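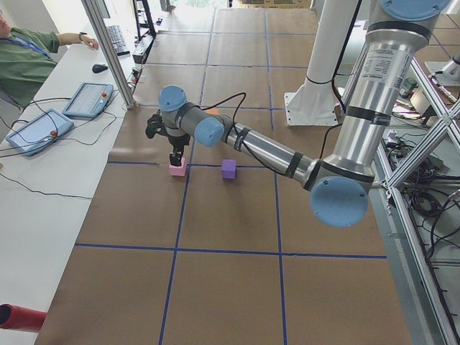

How should a large work table be marked out when the layout may need to change later?

Cover the top with kraft paper, fix the paper flat, and lay the grid on it in coloured tape, so that the paper and the lines can be lifted together when a new layout is needed.

September 2018
By Gistedwood Press Office

Gistedwood has released Zultomix, a covering and marking set for large work tables used for sorting, placing and layout tasks. The set consists of brown kraft paper on a roll, dark blue tape, a steel rule and a printed laying guide. It is available from the company's depots in Son and Nemum.

The paper is supplied 1000 mm wide. Tables deeper than the roll are covered in two or more lengths, butted edge to edge and joined on the underside. Overlapped joints are not recommended, as the raised edge can tilt small blocks placed across it.

Tape lines are laid after the paper has been left flat overnight. The guide gives a standard spacing of 300 mm between lines, with a second table of spacings for narrow tops. Lines running the length of the table are laid first and the cross lines second, each in a single unbroken strip. Where two strips cross, the upper one is pressed down with the edge of the rule.

Dark blue was chosen after comparison with black, white and green tape on the same paper. It remained easy to see under ceiling lights and did not compete with the pink, purple and orange pieces used in the comparison. Small coloured cubes can be set inside a rectangle or directly on a line - the tape is thin enough for either.

A trial of the set began in March and covered 106 tables at 26 sites. Users were asked to record lifted corners, torn paper and tape that had moved. Most of the faults reported were at the table edge, where sleeves and chair backs rub against the paper. The guide now calls for the paper to be folded under the top and taped from below - a change from the trial version, which stopped flush with the edge.

Fixed items bolted to the table should be in place before covering. The paper is cut to fit closely round each mounting plate and must not be trapped beneath it.

Zultomix is sold as a complete set. Replacement paper and tape can be ordered separately from either depot. The laying guide is also supplied on its own, free of charge, to sites that already hold suitable materials.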